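Action chunking: arm keeps "going back" to grasp after it already holds the object

Posted by Burgi Hofstetter in Arms & Manipulation — Software

Hello everyone, first post after a long time of only reading, so please be patient with me if I leave something important out.

I have a small desktop arm with one overhead camera and one camera mounted near the gripper. The task is as simple as I could make it: a toy turtle, a white tray, a black table. I recorded 27 demonstrations by teleoperation and trained a chunked policy on them with the Clalluleo trainer (mostly default settings, because I don't yet trust myself to change them). The approach is lovely, much smoother than I expected from so few demos. My trouble starts after the jaws close. Sometimes the arm lifts the turtle a little, then stops, lowers, opens, and starts the whole approach over. On other runs it hovers near the tray, going up and down by a small amount until I stop the script.

My chunk length is 500 steps and I run the whole chunk before asking for a new one. Both cameras and the joint positions go in as observations. I don't use the motor load at all. These are from my setup, two from the overhead camera and one from close to the jaws:
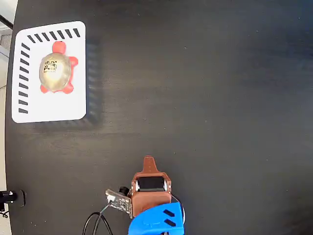
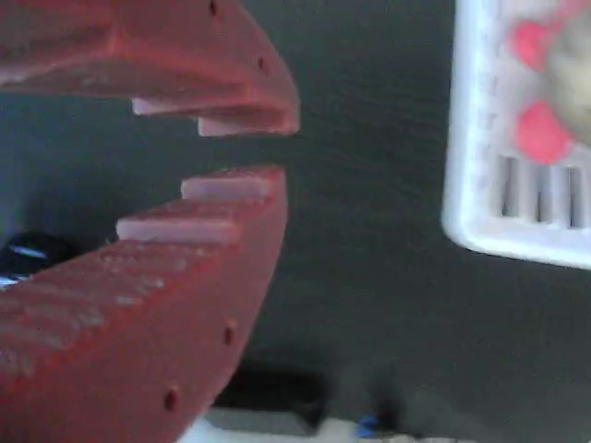
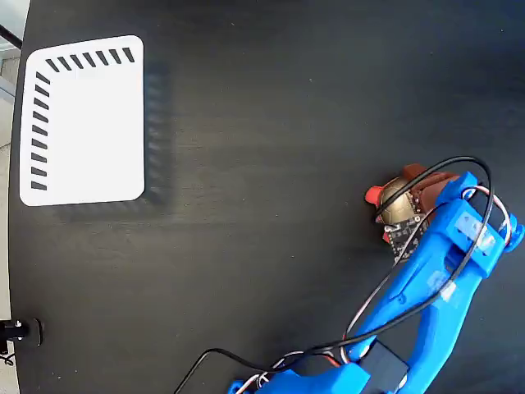 What I have tried so far: training longer (I stopped at checkpoint 929, and the loss had been flat for ages by then), moving my lamp, and slowing down playback. The slower playback made it look more polite but it still went back for a second try. Is this a perception problem, or is it the chunk length, or do I simply need more demos? I would rather not record another big batch until I know what I'm recording them for — my wrist is still complaining from the first one.

Thank you in advance to anyone who reads all this!

Jhonatan Tello

Welcome, Burgi, and thank you for writing it up so carefully. I think you have two problems that happen to show up at the same moment, and I'd fix the easy one first.

The easy one is the chunk. Executing 500 steps without looking again is a very long time for a task like yours. If the grasp lands a bit early or a bit late compared to your demos, the rest of the chunk plays out as if nothing had changed, and then the next prediction begins from a pose the policy has hardly ever seen. Keep the trained model as it is for now and just run the first part of each chunk before you query again. Try a tenth of it and work from there. If the motion gets jerky, turn on the averaging of overlapping chunks, but don't average the gripper command together with the joints. Averaging "open" with "closed" gives you half open, and half open drops turtles. I take the newest prediction for the gripper and average everything else.

The second one is that your policy may not know whether it's holding anything. Joint positions look nearly the same on the way down with open jaws and on the way up with closed ones, apart from a single number for the gripper. So check that number! Look at your normalization stats and see whether you're feeding in the commanded gripper position or the measured one. With the commanded value, a closed grip on the turtle and a closed grip on nothing are the same input. The measured value differs, and if your servos report load, I'd add that as well. You would have to retrain, but you can do it with the same 27 demos if the load was logged.

Also have a look at how long you paused in each demo right after closing. I used to wait there without noticing, to be sure I had a good hold, and the policy learned that waiting was a perfectly good thing to do forever. I trimmed the still frames down to 5 in every episode and the hovering went away for me. Your up-and-down sounds like a close cousin of that.

As for more demos, hold off. If you do record later, start some of them with the object already in the jaws, so it sees that part of the task from more poses.

Citimen

what he said about measured vs commanded. had the exact same thing, took me most of July to find it

also try blanking out one camera at a time at inference and see which one it cares about. if nothing changes when you black out the gripper camera it isn't using it

Rashidi

Just get more data. 27 is nothing.

Burgi Hofstetter

Jhonatan, you were right about the commanded position, I checked the stats file this evening and there it was. Load was not logged, sadly, but the measured position was. I've set the shorter execution window already and the motion is a bit rough, so averaging is next (without the gripper, I promise). Retraining is running overnight. And thank you, Citimen, I'll do the camera test once the new checkpoint is ready and post what I find.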